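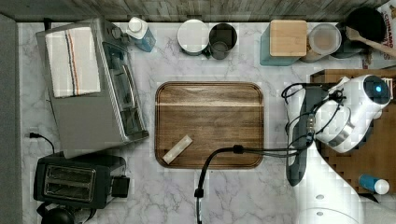
How is the counter to be arranged once the work is complete?

Cooking appliances stay at one end, dry goods stand in a single row along the back, and the cutting board keeps the middle of the marble-pattern surface to itself.

Plurton Shared Kitchen, Counter and Storage Work
Progress report to the Zaltia small grants desk
Period covered: to the end of July
Prepared by Chin-lung Yang

1. Status

The work is on schedule. Of the 6 items in the approved plan, 4 are closed and two remain open. Spending to date is $1,385, all of it against the equipment and storage lines. No transfer between lines is requested.

2. Appliances

The toaster oven and the two-slot toaster are kept next to each other. The earlier layout had them at opposite ends of the kitchen, and users carried bread and trays across the preparation area to reach one or the other. The new position shortens that route and leaves one continuous work surface.

One point needs correction. The striped dish towel is stored folded on top of the toaster oven. The house rules now say that nothing may be left on the oven while it is in use, and a wall hook has been added to the order. The hook will be charged to sundries.

3. Dry goods

Loose packets have been replaced where possible by lidded containers. The teal canister with the wooden lid was bought from Catska under this grant. The clear container was already in the kitchen and has been kept, as it lets users see the level without opening it. Cereal remains in its original box. Decanting was tried in the first month and dropped — the boxes are emptied too quickly to justify the extra washing.
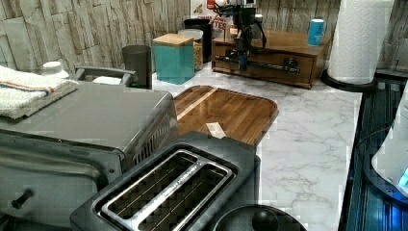

The back row is also the limit for storage. Anything that does not fit there goes to the shelf unit in the corridor, which was cleared and relabeled in the same period. Mugs and cups are permitted in the row for now, pending delivery of the cup rack from Priedītis. The supplier has confirmed the order but has moved delivery back by six weeks. This is the only delay to report.

4. Preparation area

The wooden cutting board is the fixed center of the counter. It is used for bread, fruit and dry items only. A separate board for raw meat is stored in the lower cabinet and is outside the scope of this grant.

Care instructions for the wooden board are as follows:

Wipe after each use with a damp cloth. Do not soak.
Dry upright before returning it to the counter.
Oil once a month. The record sheet is inside the cabinet door.
Report splits or lifting along the pale stripe to the kitchen lead.

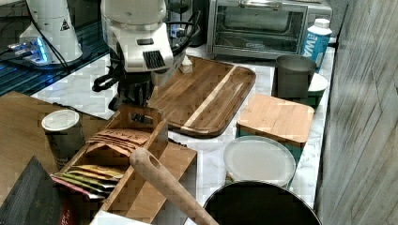 5. Open items and next period

Cup rack: awaiting delivery, as noted in section 3. Installation is expected to take one morning and can be done without closing the kitchen.

Container labels: wording agreed, printing not yet started. Labels will give contents and date filled. They will be fixed to the sides, as the lids are swapped during washing.

The next report will cover both items and include final receipts. The unspent balance will be stated at that point — no further purchases are planned beyond the hook and the labels.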